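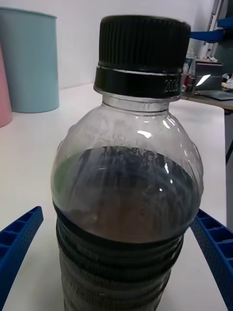
Last updated: Feb 13, 2026

So I finally sat down and worked out what my karting season cost me, and wow. Entry fees alone came to 2,600, and that's before tires! My wife saw the spreadsheet and quietly left the room.

I'm going again though. Marloes Visser (she runs the Vurnstead club series) has moved the opening round, so we get a couple more practice days on the short track, and I badly need them. I spun at the hairpin 2 times in the September final, both while trying to get inside Reynaldo Dalisay, who brakes later than anyone I've ever followed. He finished fourth. I finished behind a kid with a loose bumper.

Plan for this year: new seat, same engine, and about 50 laps at each practice before I touch the setup. Jarrah says I fiddle with the rear width too much and he's probably right (don't tell him). If anybody has a decent used seat in medium, leave a comment, I can pick up anywhere near Vurnstead.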